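Reference > Digital assets > Tokens & protocols > Trivura

Trivura (protocol)

14 Aug 2021
By Precious Dumlao

Trivura is a proof-of-stake blockchain used mostly for small payments and for lending against stablecoins. Native token: TVR. Started as a side project of Imke Harms and Sølve Grønli, who had both worked on payment software before. Main network went live in February 2019 after two delays.

Background

Harms wrote the first paper. Short, no maths to speak of, and the fee section was rewritten twice. Grønli did most of the early code. The name was picked late – drafts call it Pratton, which is now the name of the wallet app. Older forum posts mix the two up, so check the date before quoting them.

How it works

Blocks are made every 6 seconds by a set of 140 validators. Anyone holding TVR can stake with a validator and take a share of the fees. Unstaking takes 5 days, and the tokens can't be moved or voted with in that time. Fees are paid in TVR only. A plan to allow fees in stablecoins has been put forward more than once and voted down each time.

Validators that go offline lose a small part of thier stake. Double signing costs a lot more, and the validator is removed for good.

Lending

Kettler is the main lending app on the chain. Users lock up TVR or a wrapped coin and borrow against it. Rates move with demand. If the collateral drops too far it's sold off by auction, open to any bidder. Critics, Birgit Eichhorn among them, have said the auctions favour large holders who run their own bots. Kettler changed the bidding rules afterwards; Eichhorn called the change minor.

The Clovusthorpe fork

A group of validators led by Ida Böttcher split from the main chain at the Clovusthorpe upgrade, over a cut in staking rewards. The fork kept the old rewards and the old wallet format. Trading in it has been thin. 1073 addresses claimed the forked coin in the first week, most of them never moved it. Böttcher has since stepped back and the code is looked after by others.

Governance

One token, one vote, with a minimum turnout. Votes are held on chain and the results are binding for fees and rewards, but only advisory for spending from the community fund – a sore point, and still argued over. 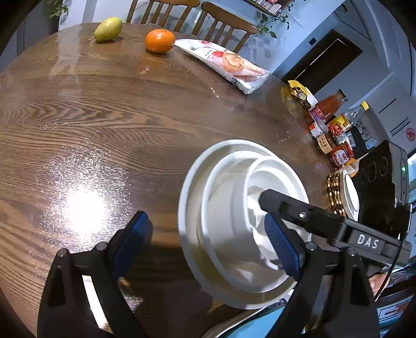

Turnout has been low for most votes. Harms has proposed letting holders hand their vote to a delegate, seperate from the validator they stake with. Not yet put to a vote.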